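# About Barkico

Small company, two rooms, one question — can a machine do the chores yet? Short answer, not most of them. Longer answer is the rest of this page, which we keep meaning to rewrite properly and never do. Last touched December 19, 2022.

## What we do

We test household and light shop-floor jobs to see which ones a machine can take over and which ones it can't. Wiping, folding, sorting screws, loading a rack, spreading, stacking cups. Boring stuff. The stuff people have been promised since their grandparents were kids.

Companies send us an arm or a hand or a piece of software and say it does laundry. We find out how much laundry. Then we write it up in plain words, with the failures left in. Sometimes they like the report. Sometimes we don't hear from them again.

We also build our own sets of chore recordings. People do the job by hand, over and over, holding the same kind of fingers a machine would have, and that becomes the material a machine learns from. Slow work. Most of our week, really.

## Where we came from

Started in Tutville, in the back of a shop that fixed floor polishers. The polishers were the closest thing to a household robot anyone in town had seen and they mostly went in circles. We got asked to look at one that was supposed to find its own way around a cafeteria. It found the same table leg for an entire afternoon. We wrote two pages on why, the client passed it around, and more people called.

Moved to Haltach in March the year after. Better light, worse parking. Still there.

The name doesn't mean anything. It was free and it fit on the door.

## How a chore gets tested

First we break it down. "Make a sandwich" isn't one job, its a pile of them. Open the bag, get one slice out without tearing it, put it down flat, pick up the knife the right way round, and so on. Our sandwich sheet has 17 steps and people still tell us we missed one (the lid. Everyone has opinions about the lid).

Then a person does it. Then a person does it with grippers. Then, if there's any point, the machine gets a go. 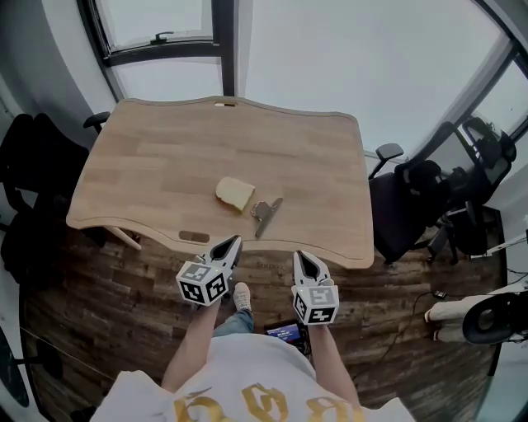
Kitchen jobs are where the gap shows most. A factory arm can put the same part in the same hole all night, because someone bolted the part down first. Food doesn't get bolted down. A slice of bread lying a bit crooked on a desk with a butter knife next to it is a real problem — the bread squashes, the knife is thin and flat against the wood, and two black fingertips have to get under it or around it somehow. A kid of four can do it badly. Most of the machines we've had through here can't do it badly yet, they just stop.

We run each step 240 times before we put a number on it. Less than that and you're reporting luck. Clients ask for fewer, we say no, they ask again.

What we write down:

- did it finish, yes or no
- how long
- how many times a person had to step in
- what got broken or squashed or dropped
- would you let it do that in your own kitchen, yes or no

That last one isn't scientific and we keep it anyway. It's the line people read first.

## So, can they?

Depends on the chore. Our view as of now, and we've changed it before:

**Pretty much yes.** Vacuuming an open floor. Mowing a simple lawn. Moving bins from A to B on a shop floor with lines painted on it. Picking boxes that are all boxes.

**Getting there.** Wiping a clear counter. Sorting hard parts by size. Putting cups in a rack, so long as they're the same cups.

**Not yet.** Anything with cloth once it's in a heap. Anything spreadable. Plastic bags of any sort. Drawers that stick. Picking up something thin from something flat. Putting away groceries, which sounds like moving boxes until an egg carton shows up.

**Don't ask us yet.** Bathrooms.

Shop floors are ahead of kitchens and will be for a good while. You can rearrange a shop floor to suit the machine. People won't rearrange their kitchen, we've asked.

## Lo Presti

Our longest running project. Lo Presti is a bakery and lunch counter that wanted help with the morning prep and let us follow the work from opening to the end of the rush. We went in thinking the slicing would be the hard part. It was the bagging. Also the tray shuffle — there's never a free surface, so every job begins with moving some other job out of the way, and no machine we've tried has any idea it's allowed to do that.

What they ended up with is 2 small fixes, neither one a robot. A sloped chute for the rolls and a holder that keeps the bags open. We're proud of that report. Saying "you don't need a machine for this" is part of what people pay us for.

## Who works here

A few engineers, a few people who came out of kitchens and warehouses, one former tailor who handles everything to do with cloth. Everybody does recording shifts. If you're writing a report on spreading butter you should have spread some with grippers on, and you should have sore wrists from it.

We hire when we can afford to. Patience matters more than a degree. You will be doing the same small thing a lot of times and the two hundredth has to be as honest as the frist.

## Working with us

Got a machine you want tested, or a chore you want looked at? Write to the front desk at Haltach and tell us:

- what the job is, in one sentence
- who does it now and how long it takes them
- what goes wrong on a bad day

Skip the brochure. Video is ok if it's not sped up.

We don't sell robots, don't take a cut from anyone who does, and we don't do demos for trade shows. Visits by appointment. Ring the bell twice, the first one doesn't always work.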